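# The Back Bedroom at Risadcombe

Bedding for the guest room, April. 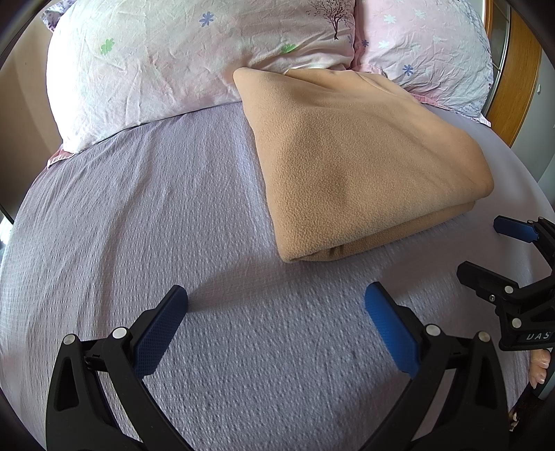
Pacita Dimaculangan

The pillowcases are from two different sets. The one on the left is very pale with small scattered flowers, and it has a little tree near one corner. The other is a light pink with white and blue flowers. I stopped trying to match them years ago.

The sheet is lavender with a waffle texture. It came from Talpur and cost 909 pesos at the spring sale. It washes well on a normal cycle and I don't iron it. Pillowcases I iron when we have company, otherwise they go on as they come out of the basket.

The tan fleece goes at the top against the pillows, folded thick. Guests pull it down if the night gets cold - the back of the house loses heat after 4 a.m. The fleece has started to pill. I went over one corner with a fabric shaver and may do the rest before summer.

Spare sheets are on the second shelf of the hall closet, with the Gesum mattress pad. The heavy comforter is in the cedar chest until October. Please don't put the fleece in the dryer on high.

The front bedroom gets its own page when the new curtains are up. They were almost 3,000 pesos with the rod, and the hem still has to be taken up.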